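Tukesine wants PHP 3,549 for a kitchen caddy subscription, and the sums are shaky

Tukesine, the household goods seller that made its name with stackable shoe racks, has started taking sign-ups for a home storage subscription it calls Plandura. The idea is simple enough. You pay PHP 3,549 for a year, and every quarter a box arrives with baskets, trays and dividers picked to suit the room you named when you joined. At the end of the year you keep the lot.

The company is calling it the cheapest way to get a tidy home. I have spent two evenings with the terms and a calculator and I'm not convinced.

Start with the price. The PHP 3,549 figure is on every banner, but it doesn't include delivery. That is PHP 300 a box outside the free zone, and the free zone is smaller than you would guess from the map on the sign-up page. Four boxes at PHP 300 comes to PHP 1,200, so a household outside the zone is paying PHP 4,749 for the year before it has seen a single divider. The charge is set out in the terms, under a heading about handling. It isn't on the banner.

There is a discounted rate of PHP 3,409 for people who pay by bank transfer and join before the end of February. That saves you PHP 140, less than half of one delivery charge. I would not rush to the bank for it.

Then there is the matter of what turns up. Plandura's sample list for a kitchen runs to baskets, drawer trays, a lid holder and a set of labels. No sizes are given. Anyone who has tried to fit a basket into a cupboard with a pipe running down the back of it knows that the size is the whole question. The sign-up form asks which room, how many people live in the home and whether you prefer "soft" or "bold" colours. It does not ask for the depth of a single shelf.

Maribeth Abella, who looks after the Plandura launch at Tukesine, told us the boxes are "built around common cupboard sizes" and that customers can swap one item per box. Asked which sizes count as common, she said the company was not sharing that yet. She also said the first boxes would go out "shortly", a word that appears four times in the press notes with no date next to any of them.

One swap per box isn't much if three of the items don't fit. And the swap has to be asked for inside a week, with the item unused and in its wrapping. You would need to measure everything on the day it came, through the plastic. 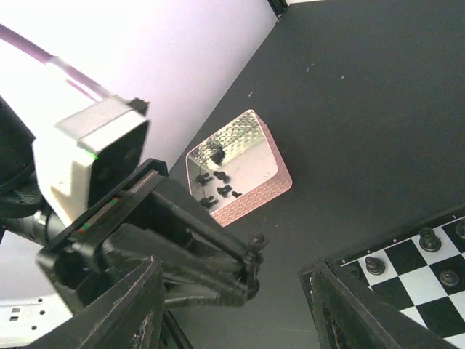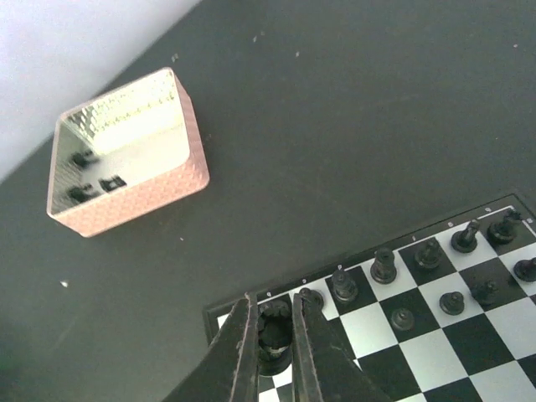 Can you cancel Plandura part of the way through the year?
Only after the second box has been sent. Tukesine then refunds the unsent boxes, less a closing fee of PHP 644, and the money goes back as shop credit unless you paid by bank transfer.

That closing fee deserves a second look. Two unsent boxes are worth PHP 1,774.50 at the full rate, going by a plain quarter of the yearly price for each. Take off PHP 644 and you are left with PHP 1,130.50, most likely as credit to spend on more baskets from the same shop. If you cancel after the third box, you get back PHP 243.25. I suspect a lot of people will look at that figure and just let the fourth one come, wanted or not.

Abella said the fee covers "packing that has already been planned". I asked how packing can be planned for a box whose contents can still be swapped. The reply repeated the first answer with a smiley.

To be fair to Tukesine, the goods themselves have not been a problem in the past. The shoe racks were decent for the money, and the older range of drawer trays has held up in my own desk for longer than I expected. If the Plandura boxes hold things of that standard, some buyers will come out fine, mainly those in the free delivery zone with roomy, square cupboards and no strong feelings about colour. That may be a fair number of people. It isn't everybody the adverts are aimed at.

The rival offer is worth knowing about too. Bañez, the smaller chain with the yellow shopfronts, sells its storage the old way: you walk in with a tape measure, you pick the one you need and you pay for it. It has no yearly plan and says it isn't working on one. Cherry Mae Malabanan, who manages the Cullside branch, said people mostly come in for a single basket and leave with two. "They come back when they need another," she said. "I don't think they want one in the post in case."

She would say that, of course, having a shop to fill. But it does match what I see at home and in most kitchens I get to poke around in. Storage is something you buy when a certain pile of a certain thing starts getting on your nerves. The sponges want a home, or the phone chargers do. Once it's sorted you stop thinking about it for a couple of years. A box every quarter assumes the piles keep coming on schedule, and that you would rather have someone who has never seen your cupboards guess at what is in them.

There is also a smaller worry, which the press notes skip altogether. Empty baskets have to go somewhere. A home that takes in four boxes of storage in a year and only needs two has gained clutter, and has paid for the privilege. Tukesine has no take-back plan for items past the swap week. When I asked, I was told that customers "often find new uses", and was sent a link to a video about keeping onions in a hallway.

The other claim I can't square is the saving. The Plandura page says members save "up to half" against shop prices. No shop prices are shown beside it, and the items in the sample list do not appear in Tukesine's normal online shop, so there is nothing to compare them with. I asked for a price list. Abella said one would follow. It hadn't by six in the evening, when this was written, and if it does we will add it here.

Two other points from the terms, for anyone still tempted. The plan renews by itself at the end of the year at "the price then in force", and the notice of renewal goes by email only. Gift sign-ups can't be cancelled by the person who receives them, so if an aunt is feeling generous, a quiet word may be in order.

Sign-ups are open now through the Tukesine site. The free delivery checker is at the bottom of the second page, below the colour chooser, and it is worth using before you enter any card details.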